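How Water Gets to Your Tap

Water is heavy. One litre of it has a mass of one kilogram. To move water from a lake to a house, something has to push it. That push is called pressure.

Where the pressure comes from

Many towns keep their water in a tank on a hill or on top of a tower. The water at the top presses down on the water below it. The higher the tank, the greater the pressure in the pipes at the bottom. Pumps lift the water into the tank, often at night, when people use less of it.

The town of Jumuvley has a tank 28 metres above its main street. It serves 600 homes. The pipes under the roads are called mains. A thinner pipe, the service pipe, joins each home to the main.

What a tap does

A tap is a kind of valve. A valve is a part that opens or closes a path. The water in the pipe behind a closed tap is still under pressure, but it has nowhere to go. Turning the handle opens a gap inside the tap, and the pressure pushes water through it. A wider gap lets more water through each second.

Many bathroom taps have two handles, one for hot water and one for cold, with the body of the tap between them. The shiny metal on the outside is often chrome, a very thin coat that helps to stop the metal underneath from rusting or wearing away.

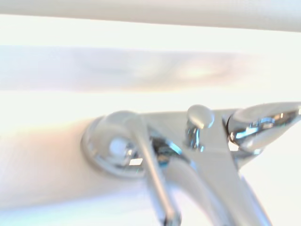 Why taps drip

Inside some taps is a soft ring called a washer. When the tap is closed, the washer is pressed against a hard surface called the seat. Over time the washer wears down and small amounts of water get past. Other taps use two smooth ceramic discs with holes in them. Water flows when the holes line up.

Words to know

Main: a large pipe under the road.
Pressure: how hard something pushes on each part of a surface.
Seat: the surface a washer closes against.
Valve: a part that opens or closes a path.

Text by Sandro Benedetti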